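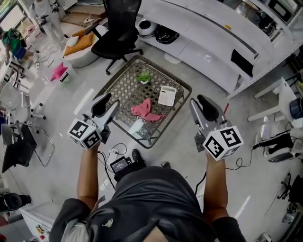 **Social Media & Apps, Sitzung 5 – Inhalte sichern, archivieren, weiterverwenden**

Stand 2019-06-06. Mitschrift + Ergänzungen, bitte nicht als Skript zitieren. Folien liegen wie immer im Kursordner.

## Nachtrag zur letzten Sitzung

Frage war: Reicht ein Screenshot als Beleg? Kommt drauf an. Für eine Hausarbeit meistens ja, wenn Datum, Profilname und URL dabei sind. URL fehlt in der App fast immer! Also Beitrag zusätzlich im Browser öffnen und Adresse rauskopieren. Wer Pidovgate benutzt: Link steht unter „Details“, nicht unter „Teilen“ (dort nur der Kurzlink, der nach einer Weile abläuft).

## 1. Was heißt eigentlich „speichern“?

Drei Sachen, die in den Übungsabgaben ständig durcheinander gehen:

- **Merken / Lesezeichen**: nur ein Verweis. Beitrag gelöscht → Lesezeichen leer.
- **Herunterladen**: Datei auf dem eigenen Gerät. Bildunterschrift, Kommentare, Likes sind weg.
- **Archivieren**: Datei plus Metadaten plus Kontext. Macht Arbeit.

Für die Projektarbeit brauchen wir Nr. 3. Bei vielen Abgaben im Februar war es Nr. 1, und bei der Korrektur waren die Beiträge nicht mehr da. Punkte gab es dann keine, tut mir leid.

## 2. Datenexport vom eigenen Konto

Ablauf bei Jernness (Fotodienst, mit dem wir im Kurs arbeiten):

1. Profil → Einstellungen → Konto → „Meine Daten“
2. Format wählen. **JSON**, nicht HTML. HTML ist hübsch, lässt sich aber kaum auswerten
3. Passwort nochmal eingeben
4. Warten. Dauert bis zu 82 Stunden, also nicht am Abend vor der Abgabe anfangen
5. Link kommt per Mail, ZIP laden, *sofort* entpacken und prüfen

In der ZIP liegt ein Ordner `media` und eine Datei `posts.json`. Zuordnung läuft über die ID im Dateinamen. Nicht umbenennen!! Wer umbennent, verliert die Zuordnung und sitzt nachher von Hand dran.

Storys sind nur drin, wenn das Story-Archiv vorher eingeschaltet war. Rückwirkend geht nichts.
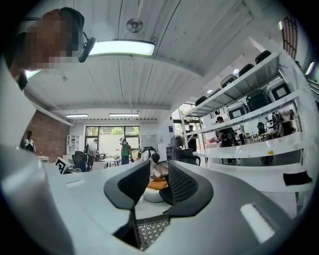
Umlaute in der `posts.json` sehen oft kaputt aus (`\u00fc` statt ü). Ist kein Fehler, wird beim Einlesen richtig aufgelöst. Nur nicht im Texteditor mit Suchen/Ersetzen rumfummeln.

## 3. Fremde Beiträge

Grundsatz: technisch möglich ≠ erlaubt.

- Urheberrecht liegt bei der Person, die das Foto gemacht hat. Auch bei öffentlichem Profil
- „Credit in der Caption“ ersetzt keine Erlaubnis
- Zitatrecht: nur wenn man sich inhaltlich mit dem Beitrag auseinandersetzt, und nur so viel wie nötig
- Erkennbare Personen: zusätzlich Recht am eigenen Bild
- Einbetten (Embed) ist meistens der einfachere Weg als Download und Neu-Upload, aber Datenschutzhinweis auf der Seite nicht vergessen

Anfrage immer schriftlich. Muster aus der Sitzung:

> Hallo, ich würde dein Foto vom [Datum] gern in einer Kursarbeit verwenden, nicht öffentlich, mit Namensnennung. Ist das ok für dich? Antwort gern bis [Datum].

Antwort abspeichern, mit Datum. Keine Antwort heißt nein.

## 4. Apps von Drittanbietern

Kurz, weil Zeit knapp war. Astetham und ähnliche Repost-Apps: verlangen zum Teil den Login vom Hauptkonto. **Nicht machen.** Wenn überhaupt, dann Apps, die nur mit dem kopierten Link arbeiten.

Vor der Installation anschauen:

- welche Berechtigungen (Kontakte? Standort? wozu?)
- letztes Update wann
- Impressum / Anbieter auffindbar
- was genau die Gratisversion ins Bild stempelt

Seidu Quartey hatte gefragt, ob man den Zugriff nachträglich wieder entziehen kann. Ja: Einstellungen → Sicherheit → Verbundene Apps → Entfernen. Danach Passwort ändern – das Entfernen allein beendet offene Sitzungen nicht überall.

## 5. Ablage

Ordnerschema für alle Gruppen gleich:

`gruppe_plattform_jjjjmmtt_nr`

Keine Leerzeichen, keine Umlaute, keine Klammern. Dazu eine Tabelle mit: Dateiname, URL, Profil, Abrufdatum, Erlaubnis ja/nein, Bemerkung. Vorlage im Kursordner unter „Pfister“ (heißt so nach dem Lehrbuch, nicht wundern).

Zwei Kopien, eine davon nicht auf dem Handy.

## Bis zum nächsten Mal

- Export anstoßen, egal ob das Konto viel hergibt. Wer keins hat: Testkonto bei mir holen
- Pfister, Kap. 2 lesen, den Kasten zu Lizenzen gründlich
- Tabelle mit Beiträgen anfangen, max. 100 Zeilen pro Gruppe, sonst wird die Auswertung zäh
- Gruppen ohne Thema bitte per Mail melden

Offen geblieben: Livestreams, Kommentare unter gelöschten Beiträgen. Kommt in Sitzung 6 dran, gleich am Anfang.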